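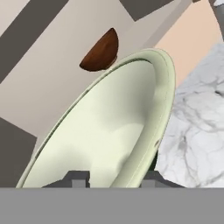 Irnik Bench Loft and Lie Machine

Vurnport Club Repair Equipment / Measuring and Bending

The Irnik holds an iron or putter head in a fixed position so that loft and lie can be measured and then adjusted with a bending bar. It is made for repair shops, fitting studios and club pro shops that handle forged and soft cast heads on a regular basis. It can also be used for measuring only, with the bar left off.

Supplied as one unit, assembled, with the protractor arms zeroed at the factory. Bench and mounting hardware are not included.

Clamping

The head sits sole down on a hardened plate and is drawn against the face stop by a single screw with a T handle. The face stop sets the reference for loft. The scorelines are aligned with the engraved line on the stop before the screw is fully tightened. Three sole inserts are supplied: narrow, standard and wide. The wide insert is intended for game improvement irons and most wedges with a heavy camber. The standard insert covers nearly everything else.

The clamp pads are replaceable nylon. They will take a mark from a sharp leading edge sooner or later, and a marked pad will let the head rotate slightly under load. Replace pads in pairs.

Left-handed heads are held on the same plate with the face stop reversed. The stop is located by two dowel pins and does not need to be re-zeroed after the change. Earlier Irnik machines with the slotted stop do need to be re-zeroed, and the conversion part for those machines is listed under spares.

Measurement

Loft and lie are read from separate protractor arms. Both scales are engraved in half-degree steps, with a pointer fine enough to estimate a quarter. The lie arm rests on the shaft just above the ferrule, so readings can be taken on an assembled club. For a bare head, insert the gauge rod supplied and tighten it by hand only.

Offset and face progression are not measured. Customers who need those figures should look at the Oral gauge block, which is a separate bench tool and does no bending.

Bending

The bar supplied is steel with a brass-lined jaw. It fits hosels of standard outside diameter, both tapered and parallel. Place the jaw as low on the hosel as the ferrule allows and apply load slowly. A fast pull usually overshoots – the metal springs back less than expected, and the head then has to be worked back the other way.

Forged carbon steel heads can normally be moved up to four degrees in total from the original specification. Cast heads vary a good deal by alloy. Two degrees is a cautious limit for soft cast stainless, and hard cast heads should be measured but not bent unless the club maker states otherwise. Heads with a cavity insert, a hollow body or a bonded face need the maker's guidance in every case.

Any change to loft changes effective bounce by close to the same amount. Weakening a wedge adds bounce, and strengthening it takes bounce away. Record both figures on the job ticket.

Mounting

The machine weighs 74 pounds and should be lifted by two people. Fix it through the base to a bench top at least two inches thick, using all four holes. A bench that moves during the pull will give uneven results no matter how well the head is clamped. Floor-mounted benches are strongly preferred.

If no suitable bench is available, the Clalley pedestal accepts the same bolt pattern and puts the sole plate at elbow height for most operators. It must be anchored to concrete.

Leave 30 inches clear on each side for the bar. Putter work needs less room, but the same clearance is recommended so that the operator is not tempted to pull from an awkward position.

Checking and care

Check zero each morning with the reference club head supplied, before the first job of the day. If either arm is out, loosen the lock screw at the pivot, bring the pointer to the value stamped on the reference head and retighten. Keep grit off the sole plate with a dry brush. The clamp screw takes light grease; the protractor pivots take none.

In the box

Machine with both protractor arms fitted
Steel bending bar with brass-lined jaw
Three sole inserts
Gauge rod
Reference head
One spare pair of nylon pads
Printed setup sheet

Spares and options

Nylon pads, pair
Brass jaw liner
Putter bar, long jaw
Left-hand stop conversion for slotted machines
Clalley pedestal
Oral gauge block

Ordering

Ships on a pallet. The carrier will deliver to the curb unless a lift gate and inside delivery are added at checkout. Please inspect the base casting before signing – damage to the protractor arms is easily repaired, damage to the base is not.

Orders for the Clalley pedestal placed now will ship in September. Machines and all small spares are in stock.

Technical questions about head materials and bending limits go to Snædís Vestergaard in the workshop. For trade accounts, recalibration bookings and returns, contact Fadime Yazıcı. Have the serial number ready, stamped on the rear of the base below the clamp screw.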